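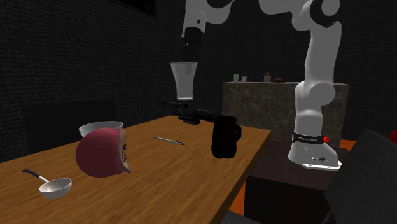 Tabletop clutter, kitchen set: the arm with a tall glass over the far part of the table.

Pretow Kitchen Pack – Frequently Asked Questions

What do I get in the pack?
The Kitchen Pack is a set of 64 ready-made tabletop scenes for the Pretow simulator, along with the arm model, the gripper and all the loose objects. You can load a scene as it comes or shuffle the objects yourself. Shuffling is half the fun, and it's where most of our users end up spending their evenings!

Do I need a real robot?
No. Everything runs on your computer. Plenty of people use the pack for months before they go near any hardware, and some never do.

Why is there a spaceship on the table?
Every scene mixes kitchen things with odd ones. A ladle and a bowl are fair enough, but real tables collect toys, pens and whatever came out of someone's pockets. We love the weird objects. They have awkward shapes, and a grasp planner that has only ever met mugs tends to get a surprise.

Can it handle see-through objects?
Yes, and this is the part of the new release we're most excited about. Glasses now show the background through their sides, so your vision code has to cope with a dark wall behind a smoky grey tumbler. If your detector relies on colour alone, expect it to struggle. Start with the mugs and work up.

How many camera views can I use?
Two at once in the standard setup. You can move either one wherever you like, including spots where a chair back or the arm itself blocks part of the table. We recommend trying a few of those.

What are Trader and Holler?
Trader is the object swapper. Point it at a scene and it replaces items with others of a similar size. Holler is the logger, and it speaks up when the gripper touches something it wasn't meant to. Both come with the pack and both can be switched off. (Holler can get pretty chatty in a crowded scene.)

Will it run on my laptop?
Probably, if it has a separate graphics card. On our oldest test laptop a full scene loads in roughly 70 seconds the first time and a good deal quicker after that. Turning off reflections on the glass helps a lot.

Can I add my own objects?
Please do! Drop the mesh into the objects folder, give it a weight and a friction value, and restart. If it falls through the table, the collision shape is missing – run the Ersoy mesh checker and it will build a simple one for you.

Does it work with scenes from the older Workshop Pack?
Mostly. Seven of the old scenes used a different counter height and need a small edit to the scene file. The notes are in the download folder.

Can I use it in a classroom?
Yes, one licence covers a whole class. Students can install it at home too, and their saved scenes will open on the school machines as long as the versions match.

Where do I report a bug?
Use the form on the support page and attach your Holler log and the scene file. A screenshot is handy if something looks off. The next update is planned for May, and fixes for grasping thin handles are already in it.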